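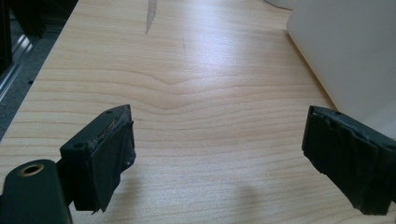

Skutmont Board Game Evenings - Frequently Asked Questions

Last updated 11/08/2020

Do I need to know how to play anything before I come?
Not at all! Half the fun is learning something new, and we love teaching. Tell whoever is at the door what you've played before (even if it's only checkers with your grandpa) and we'll find you a game and some friendly people to share it with.

How many games do you have?
873 at the last count, and yes, Evie Parsons really did count them. The full list is in the blue binder by the coats. It's sorted by number of players, then by title.

Can I bring my own games?
Please do! Put your name inside the lid. We've had two copies of the same train game go home with the wrong people, and one of them was missing its yellow pieces.

What does it cost?
Two dollars a night, cash or check. Your first visit is free. Kids under 12 don't pay.

Can I borrow a game to take home?
Members can take up to 2 at a time and keep them until the next meeting. The big Fairclough war games stay with us, sorry - they take forever to check back in.

What is the Arside Cup?
Our yearly tournament, held every March, and it's a great night. There are 30 places and they go fast. You play four short games against people you've probably never met, and the final is always something silly. Lorraine Whitlock won the last one with a bluff that people still bring up.

Can I eat at the tables?
Drinks with lids are fine anywhere. Greasy snacks are better at the side counter - cards and chip dust don't mix.

I'm coming from Skakelthorpe. Is there a bus?
There is, but the last one back leaves before we finish. Ask on the message board and someone will nearly always have a spare seat.

What if a game runs past closing?
Take a photo of the board, bag up each player's pieces separately, and leave a note in the box. We'll set it aside for you until next time.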